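Visit report: Hedach manipulation lab, Zokthorpe

I spent a working day in November at the Hedach lab in Zokthorpe, on the second floor of the old Horobets warehouse. The purpose was narrow. Our members run canteens and small dessert counters, and several have been quoted prices for two-armed systems sold as counter help. I wanted to see what the work looks like before any money is discussed. Each run starts from a laid table, with bowls, tray, board, ice and scoop set out.

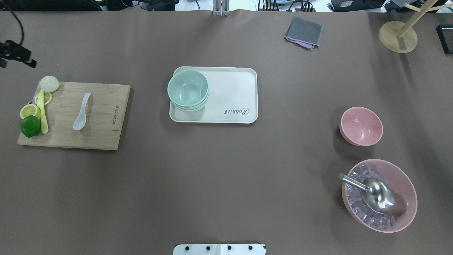 Tavum Catering Equipment Forum / Automation Working Group

Yevdokiia Mykhailiuk runs the bench work and took me through the test plan. The tasks are the ones a new hire gets on the first morning: take a bowl from the stack, move ice with the scoop, put a spoon in a bowl, carry things to the tray. The food is toy food. The ice goes by the name of ice in the plan, and I did not ask for more detail than that.

The lab scores a run in stages. A bowl that is picked up but set down outside the target area gets partial credit. A run is stopped if an item leaves the table. No one may touch the table between the start and the end of a run, and the operator has to log the reason for every stop before the next one begins. I read through the log for the previous session and found it well kept, with the failures written out in full.

The task that interested me most was unstacking. Nested bowls have thin, closely spaced rims, and a gripper that goes in slightly low takes two. A person feels the extra weight and shakes one loose. The system here has no such habit. According to Mykhailiuk, double picks are the most common entry in the log, ahead of drops. The wrist view helps with the final approach, but it covers a small part of the table, and the arm has to be nearly in place before the view is of much use.
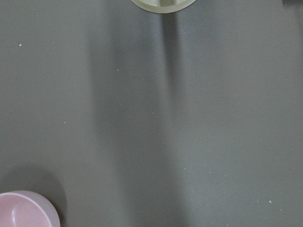 Wrist view: pale green item at top, pink bowl at lower left.

Lighting came up several times. Soft shadows near a bowl can shift the estimated position of its rim, and matte pastel plastics give little contrast to work with. The lab's answer is to collect runs under changed lighting. In a canteen the light changes with the hour and with whoever is standing at the counter, so our members should ask any seller how this was tested.

On speed, the plan allows 160 seconds for a full tray. I would expect a trained counter assistant to finish the same tray well inside that. Hedach does not claim otherwise. Its target for the current phase is 10 full trays in a row without a stop, and the best sequence to date is 6. The lab has set 500 logged runs as the minimum before it changes the item set.

Floor space deserves a line in any budget. The arms need a rigid mount, clear reach over the table, and somewhere for controllers and cabling. None of our smaller sites could fit this behind a counter without losing a prep station.

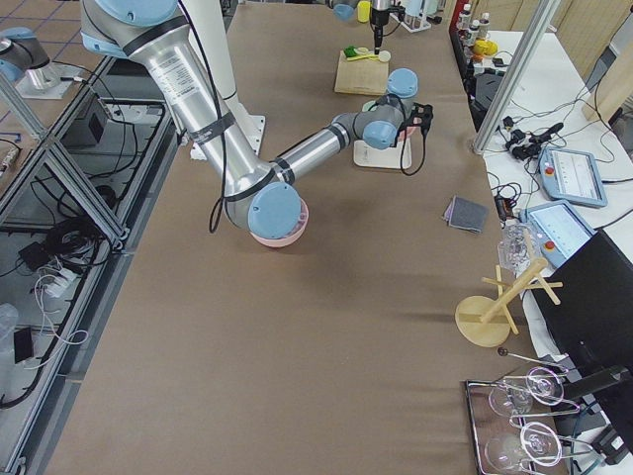
Can a two-armed system take over a dessert counter today?
It can do parts of the job, slowly, on a prepared table with known items. Setup, restocking, cleaning and fault recovery still need a trained person close by.

Cleaning was the weakest part of the discussion. The lab covers its table and changes the covering when it gets marked. Food service would need wipe-down surfaces, washable or disposable finger covers, and a written procedure for spills near the joints. I asked for the ingress rating of the wrist and was told it would be sent on. I have not received it yet.

Soft goods were not part of the scored plan. Folding a towel is a separate project with its own item list, and Mykhailiuk would not give a date for it. I saw no reason to press.

The afternoon session dealt with spoon placement. A spoon has to go in bowl end down and stay there while the tray is handled.
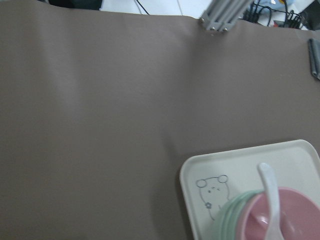
The scoring sheet gives this step two points, one for insertion and one for the spoon still standing at the end of the run. Handle angle is recorded but not scored. I suggested adding a limit on it, as a handle that leans far over the rim will catch a sleeve in service. The suggestion was noted for the next revision of the plan.

My recommendation to the group is to hold off on purchases and to ask sellers for complete run logs, including stops. A short demonstration video does not show the stop rate. Hedach has agreed to a second visit once the item set changes, and members who want to attend should send their names to the working group, along with the dimensions of their counters.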